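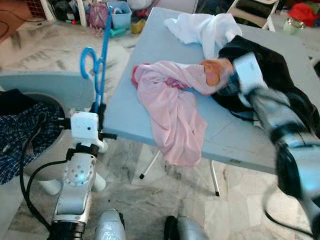 Cahier de l'atelier textile Birkiseck, mars, 9 h 30. Je reprends le tri des tissus avant la couture des doublures. La table pliante reste trop petite pour étaler correctement. Le rose est en tas au milieu et il pend devant le bord, le blanc est tout au fond, le noir occupe le côté droit. Avec cette disposition je ne peux pas mesurer un pli sans tirer sur le voisin. Décision : une seule pièce à la fois sur la table, les autres attendent sur une chaise.

Pesée du lot Berrada : 450 g pour le rose, conforme à la fiche. Défroissage à la vapeur avec le Hiletti, 55 secondes par face. Nuala Dolan préfère plus court, mais l'ourlet gardait encore des marques - je recommencerai avec un linge entre les deux.

Pour les pièces à carreaux, j'ai mesuré 37 cm du bord au premier pli. Oisín Ó Dubhghaill avait noté 16 mm de marge de couture, je garde cette valeur.
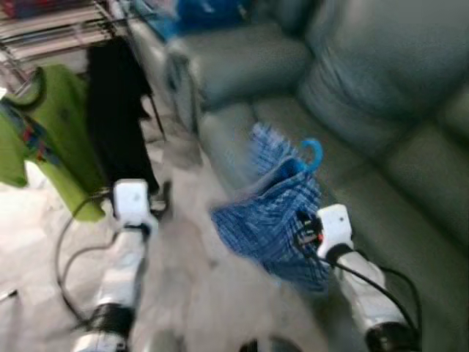 Il reste à vérifier le sens des carreaux avant de couper, surtout aux côtés, où le décalage se voit vite. Fil Zirkura bleu moyen, aiguille neuve. À demander à Nuala : est-ce qu'on coupe la doublure dans le blanc ou dans le noir ?

Commentaires (3)

Nuala Dolan : Dans le blanc. Le noir perd trop de fibres.

Oisín : Attention, mes 16 mm sont avant surfilage.

Nuala Dolan : Alors il faut le écrire sur la fiche aussi, merci.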